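Custbridge Toy Library reopens

The Custbridge Toy Library reopened on June 1, 1999 in its new room at the Satti Centre, with 1,182 items on the shelves. Games, boxed sets and play cups are sorted by age, and families may borrow for up to 23 days.
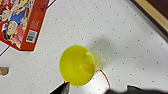
Parveen Rana, who chairs the library, thanked residents of Trorkton for their donations, received since December. Further gifts are welcome – boxed games should be complete. Membership enquiries should be addressed to Shabnam Awan at the centre, Room 28.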